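The man from Prevadham wanted $4000 for the well, and he wanted it before he would say where the well was.

"That's how it works," he said. He had a forked stick in a leather case, like a pool cue. "I find it, you've already paid. Otherwise people hear the spot and hire their cousin to dig."

Wiebke Janssen had lived on the ridge for two winters and hauled her water up from Lyimo in blue drums. She had been sold a roof that leaked and a mule that bit. She looked at the stick.

"What's it made of?"

"Hazel."

"And hazel knows where water is."

"I know where water is. The hazel helps."

She told him she would think it over. He gave her a card that said STASTARD WATER FINDING and a list of satisfied customers, all of them a long way off. She called the first number on the list that night. A woman answered, said he was wonderful, said she'd drink to his health every morning for the rest of her life. She sounded a lot like someone reading.

"How deep did he say to go?" Wiebke asked.

"Oh, deep," said the woman.

In the morning Jabari Swai came by with the eggs. He had farmed the next place over since before the road was paved, and he didn't believe in dowsers either, but he didn't believe in them in a calmer way.

"My father hired one," he said. "He walked up and down all day and stopped by the fig tree. We dug and there was water."

"So it worked."

"There's water under everything down there. He could have thrown his hat."

"And up here?"

Jabari looked at the ground as if it had been asked to leave. "Up here I wouldn't throw my hat."

She got out the county survey, which she had paid for and never properly read. The hole drilled at the Vodus place, just across the gully, was logged on page 2. Dry at every mark. Somebody had written *abandoned* next to it in pencil and underlined it hard enough to dent the paper.
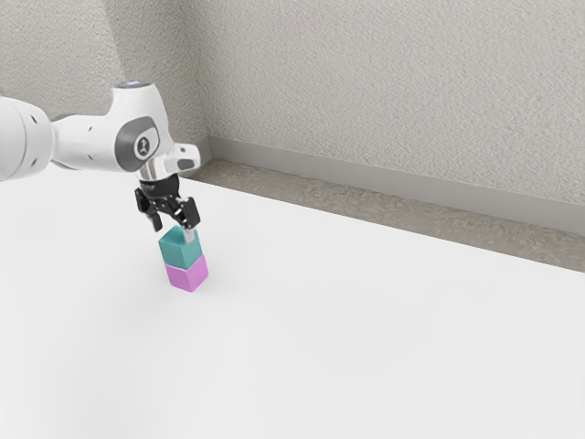

The dowser came back on the 17th December, though she hadn't called him. He walked the field with his elbows tucked in. By the old fence the stick dipped, and he made a small noise, the kind people make when they find money in a coat.

"Here," he said. Then he looked annoyed, having given it away for free.

"Stand there a minute," said Wiebke. She went to the shed and came back with a flour sack. "Now put this over your head and find it again."

"It doesn't work like that."

"Does the hazel need to see?"

He argued for a while. He said doubt got into the wood. He said a lady in Prevadham had tried the same trick and her pump had failed by March. But he was a proud man, and in the end he put the sack on. Jabari turned him around a few times, gently, and let him go.

He walked straight past the fence. He walked past the mule, which for once was too surprised to bite, and on down the slope with flour coming off his shoulders – and at the edge of the gully the stick went down so sharply it nearly left his hands.

"Here!" he shouted through the sack. "Same spot!"

Wiebke wrote him a check for his gas. He took it without looking at the amount and drove off toward Lyimo with his window down, brushing at his hair.

That evening she carried the shovel down to the gully, only to see what kind of dirt it was. She dug until it got dark. It was ordinary dirt. She left the shovel standing in it and went up to feed the mule.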